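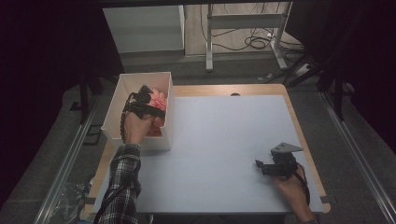
Five mornings a week is what Erick Barasa kept asking for, and he told last month's members' meeting that he would have settled for three. Starting in March, the Kandau Public Library will open its doors at 7 a.m. every weekday, two hours earlier than now.

KANDAU, Saturday, February 4, 2023 – The new hours follow a winter survey of library members. Of the 564 people who filled it in, most asked for time before work or school, and plenty of them wrote long notes in the margins. We read every one!

Early visitors will have the whole ground floor: the newspaper tables, the children's corner, the printers and the big reading room facing Mabula Street. The local history room upstairs will still open at 9 a.m.

"I've wanted this since my first week at the desk," said Hamisi Waweru, head librarian. "There are people waiting on the steps most mornings, in all kinds of weather, and I'm so happy we can let them in."
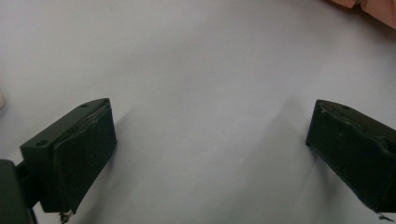
The number 53 bus stops across the street at 6:52, so riders coming in from Jenine can be inside with a book by opening time. Bike parking is by the side door.

Opening day begins with a read-aloud for families at 7:15, and the first 100 visitors will get a canvas book bag printed with last year's winning bookmark drawing. Coffee and rolls will be set out in the lobby – please finish them before heading into the stacks.

Evening and Saturday hours stay the same. Library cards are free to anyone who lives in the county, and you can sign up at the front desk with proof of address.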